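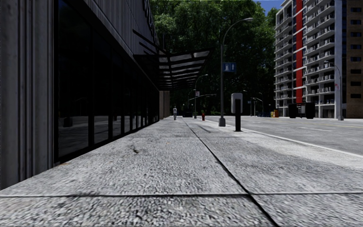 Naledi thinks I should take the Paldale fight. She told me so at breakfast, before I had my shoes off from the morning run, and said that at 3 wins and no losses I can't keep waiting for an easy one. Dad would have said the same, only louder.

Ran four miles, then the gym until noon. Guto had me on the body bag for six rounds and the jab is still slow coming back. Weight is fine. My left hand is sore across the knuckles, so I iced it for 20 minutes and wrapped it again.

The other boy is called Zariņš. He is 18 and tall, and he trained under his father too. I watched his last fight twice. He drops his right when he backs up, but he hits hard to the ribs. 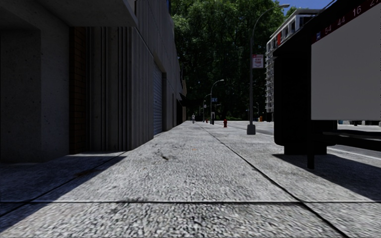 Sarmīte Lūse called after lunch and asked whether Dad would be in my corner. I said I hadn't decided. She said a father in the corner either calms you down or makes you box for him, and I had better know which before I sign.

I think it's the second one. In December I looked over at him after every round and lost two of them doing it.

Sparring at Plollero tomorrow, 2 o'clock. Need new tape and a mouthguard. Will call Dad tonight after he's eaten.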